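Dec 2, 2018
Cabinet cell, Pemgate room. Hand gripper, jaw width again.

Picked this up where the November notes stop. Complaint is the same as before: the width read from the finger tags doesn't agree with the calipers once the jaws have been worked for a while. The Stimano sheet says the width calibration holds "for the life of the fingers". I'd like to know whose fingers and how long they lived.

What I did first was nothing clever. Wiped both tags with a dry cloth, put the gripper on the bench, opened it to the stop and measured between the pads at the tip. Calipers gave 80 mm. Software gave 2 mm less. Closed it, opened it, same again. Closed it with a bit more of a squeeze and opened it, and the software had changed its mind by a hair, but the calipers hadn't. So I don't believe the linkage is the culprit, whatever it says in the old entry (mine, I'm sorry to say).

The current theory on the whiteboard is that the pads are compressing. I can see why people like it. The pads are soft, the pads are cheap, and if it's the pads you order some more and go home. But a squashed pad makes the gap between pads bigger when you measure it, and it does nothing at all to a tag fixed to the finger behind it. The two numbers would part company, yes, but in the wrong direction. I've put the arithmetic on the board under the theory. Somebody had drawn a smiley there.

Tried the Van Wyk pads anyway to be fair to it. They go on with the same bolts but sit a touch proud at the root, so I had to slacken the top pair, push the pad down with a thumb and nip up again. No change in the error worth the name. Took them off. They're back in their bag and the bag is in the drawer with the spare tags, so please don't order more.

Then went round the bolts on both fingers. There are a lot of them and the book says to do them in a cross pattern, which I did on the left finger and then got bored and went straight round on the right. Right finger: all tight. Left finger: two I could move with no effort whatever, both near the plate that carries the tag. Neither had any thread lock on it. The November service line says "all fasteners checked and locked". Well.

Did those up with thread lock, left it over lunch, measured again. Error down to less than I can argue about with these calipers. I'm not writing "fixed". It was right after the last service as well, for the best part of an afternoon.

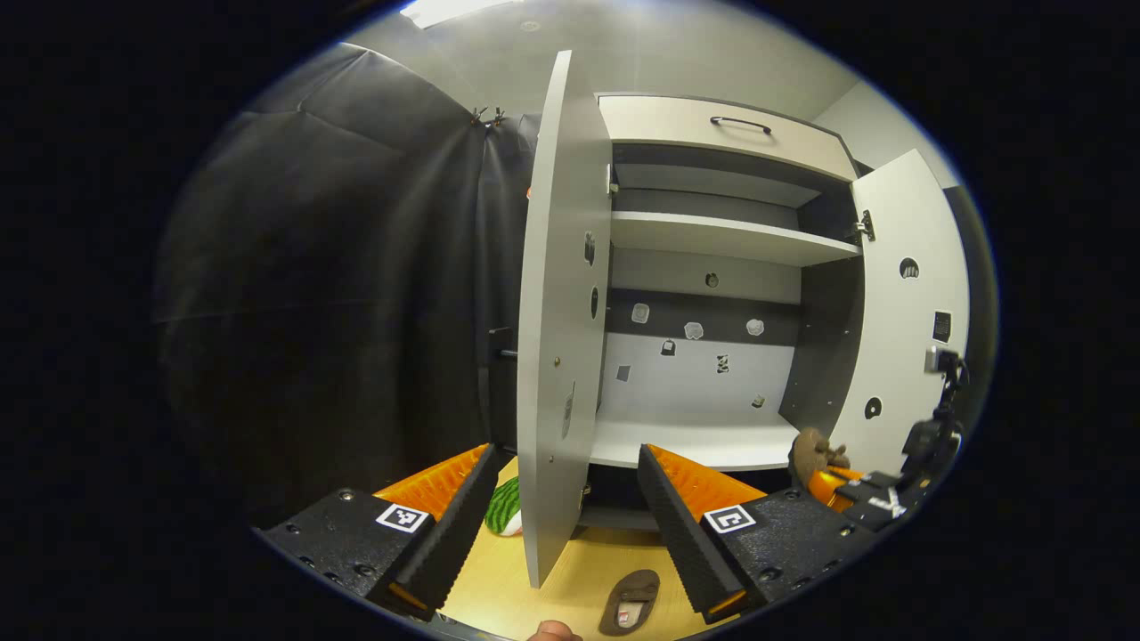
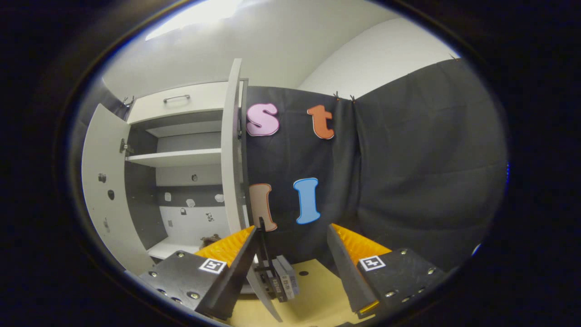

Tag detection is a separate grumble and I want to keep it separate, because the two have been lumped together in every report so far. Losing the tag altogether is a different fault from reading it in the wrong place. The log from the last long run has 920 dropped detections, and the Plaseck viewer cheerfully fills them in with the previous width, so unless you open the raw file you'd never know. The ceiling light is in view in both shots above, and I suspect it more than I suspect the tags. With the jaws pointed up at the drawer the exposure has that to cope with as well as a black curtain, and the tags are black and white on black fingers at the bottom of it all. I'd fix the exposure by hand and see. The alternative put forward is bigger tags, and I can't see where a bigger one would go on that plate without covering a bolt head I need to get at.

Fixed exposure, first go: too dark, the inside of the cabinet turned to soup. Second go was usable. Third go I overdid it and the tags bleached. Went back to the second and wrote the value on tape on the side of the bench PC. Don't peel it off. Don't let the viewer "restore recommended settings" either, it asks every time you start it and the button is where OK ought to be.

Ran 600 open-and-close cycles at the cabinet by hand with the exposure held. My wrist would like that recorded. I varied where I was pointing: into the cupboard, at the curtain, along the edge of the open door, down at the floor of the cabinet. Drops were fewer, and the ones left came in clumps when I turned quickly. That's blur, I think. It would be simple enough to shorten the exposure and bring another lamp in to make up for it, but I'm not convinced a second lamp won't just give us a second bright patch to complain about. Leave it for now.

Width error at the end of the cycles: back a little. Not the full amount, and perhaps nothing more than me holding the calipers differently with a tired hand. Re-measured after a cup of tea and got a smaller figure, so I'm inclined to blame the hand. Both readings are in the sheet. I have not averaged them, and I'd ask that they stay un-averaged.

Checked the bolts again after that. Left finger: none moved. Put a paint line across each head on to the plate so the next person can look before reaching for the key. If a line has broken, write down which bolt before you tighten it. The old sheet only has a tick box and a tick box is how we got here.

Cabinet hinges while I was there. The doors have been opened far more than any domestic cupboard ever is, and the screws go into laminated board. They felt all right. I've seen them feel all right before. A quarter turn by hand, no more, and no powered driver anywhere near them.

Stimano, when asked about the thread lock, said the fingers leave them with it applied. Possibly they do. In which case it was cleaned off here when the pads were last changed, and the pad change instructions want a line about putting it back. I've added one in pencil. I'd want to see a new pair straight out of the box before I let them off.

Still to do:
Zero the calipers against the block, they've been dropped at least once that I know of.
Calibrate again from scratch, jaws fully closed first, then at the stop. The saved file was made with the loose bolts in, so it's no use as a reference.
Turn off the fill-in of missing widths in Plaseck, or at least make it write a blank.
Repeat the cycles with a different pair of hands and compare.
Look at the paint lines before the next run, and again after.

Gripper is back on its hook with the old pads on. Use it if you must, but put "calibration open" in the notes for the run.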